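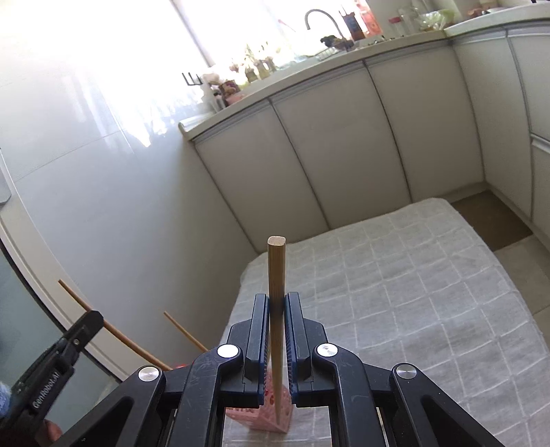 Dezső Deák
Writes about kitchens, cupboards and things he should not have bought

I have never trusted a chopstick holder. For years ours lived in the drawer with everything else, which meant that laying the table for noodles involved a rummage and usually one stick too few. My wife's answer was to buy something for them to stand in. My answer was that we'd just be moving the mess somewhere more visible.

The little pink block with the red pattern has now been on the table since September, and I'm prepared to report back, grudgingly.

First, the sticks. They're plain light wood with squared-off blunt tops, no varnish that I can detect, and they came from Trukby in a pack of 12 pairs. Do two people need 12 pairs? Of course we don't. The packet went on at some length about "natural balance", whatever that is in a stick. They pick up dumplings. So did the old ones.

Standing them up is supposed to be more hygienic. I've read this on any number of household sites, always stated with great confidence and never with anything to back it up. My own view is that a stick put away damp is a damp stick, whichever way up it is. We dry ours on a tea towel overnight and put them in the holder after breakfast. If you skip that part, I doubt the holder will save you.

What I will admit is that I can find them now. When they were in the drawer they slid under the potato masher and stayed there until somebody needed the masher. On the table they're within reach, and guests help themselves without asking me where anything is.

The downside is that a small holder is a light holder. Put the sticks in one at a time and keep them upright, or they lean on each other and the whole thing starts to feel tippy. I looked at a heavier one from Rainer and shut the page when I saw the postage.

The pale grey cloth with the white squares is a separate argument. It's meant to wipe clean. Soy sauce has its own opinion, and I'd like to meet whoever wrote the label.

So the holder stays, for now. The counter by the tap is full enough already with jars and bottles, and I'm not giving up any more of it. The spare pairs have gone back in the drawer, under the masher.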